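Second stop: the tables in Dretuvine

After the lunch we walked up to the Shokri rooms, where the open day had its quieter part. I had expected big halls and many visitors. We were 14 people, and the guide let us go close to everything. She explained that the house keeps 293 small objects for sorting and tidying work, most of them the kind you have in your own kitchen.
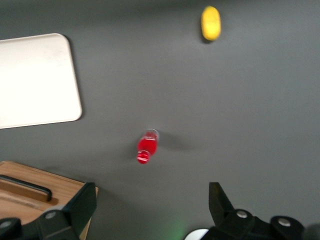 DRETUVINE, June - The tables are dark gray and matte, and I liked this more than I thought I would. A white tray with rounded corners looks very clean on it, and a small bottle with red liquid, lying on its side, catches the eye at once. The little yellow thing made me think of a lemon. I did not ask if it was a toy.

We stayed until the coffee was served, at four. The coffee was weak but the cake was good - I took two pieces. The bus back to Cluritz is number 7 and it stops right at the gate. Buy the ticket before, the driver does not take cards.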